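The Reading Room at Brumley House

Gallery

The reading room is the first door on the left after the front hall. It has been open to residents and their guests since August, and most of what is in it was given by people in the building. Ankica Vlachou put together this page so that anyone thinking of using the room can see what it is like before coming down.

The shelves hold 900 books. Novels are by author, everything else is by subject, and oversized books lie flat on the bottom rows. Returned books go on the tables first and are shelved in the evening by whoever is on the list. If you find a stack on a table, you are welcome to take from it. Just write the title in the notebook by the door. 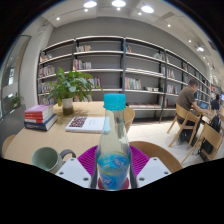 Drinks are fine at the tables as long as they stay away from the books. Bottles should have a cap. Mugs can be borrowed from the kitchen across the hall and should go back there, washed, before you leave. We have lost 2 mugs so far and would like to keep the rest.

The plants belong to the room. Valbona Angelovski waters them and asks that others leave the watering to her — two of them were nearly drowned in the first month. If a leaf is in your way, turn the pot a little. Please don't move plants onto the shelves, where they drip on the spines.

The tables came from the old Truvard office on the second floor. They seat 8 people in all, and more chairs are kept folded in the hall closet. The tops are bare wood in places, so use a coaster or a piece of paper under anything wet. Coasters are in the drawer of the small desk.

Books can go home with you for 21 days. There are no fines. Larger picture books and atlases stay in the room, and so does anything with a red dot inside the front cover.

The room is open from 8 in the morning until 9 at night. The last person out turns off the lamps and closes the window. Donations can be left in the box under the notice board, but please ask Ankica first if you have more than a bagful. She already has three boxes from the Zelenák family waiting to be sorted, most of them travel books and cookbooks.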